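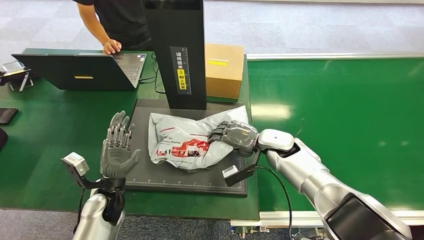 Parcel station, right hand on the mailer bag, left hand open and waiting.

Wednesday, March 3, 2021

Teleoperation of the parcel task, second day at the Cirkville bench. Task is the same as before: take the bag, turn it so that the shipping label is up, lay it on the platform, let go. I drove both arms, a colleague kept the log on the laptop.

We recorded 135 demonstrations and kept 76. Most of the rejected ones have the same fault. I close the right hand too early, the fingers take only the top fold of the plastic, and the bag slides when the arm lifts. With cartons this never happened to me, so I think I still drive as if the parcel is stiff.

What helped: press down first with the fingers half curled, wait one breath, then close. It looks slow in the replay but the grip is much better. I wrote it in the Frade sheet for the next driver.

Left hand. I have a bad habit to leave it open in the air while the right one works. The Nurklow people asked if this is a part of the task — it is not. For tomorrow we should agree on one parking pose, otherwise the policy will learn my habit also.

Delay on the glove was fine in the morning. After lunch the thumb lagged behind the other fingers and I had to calibrate again, 20 minutes lost. Check the glove battery before the session, please.

Total in the Finorora set is now 466. Soft bags are still too few. Next time only bags, and somebody else drives the first hour.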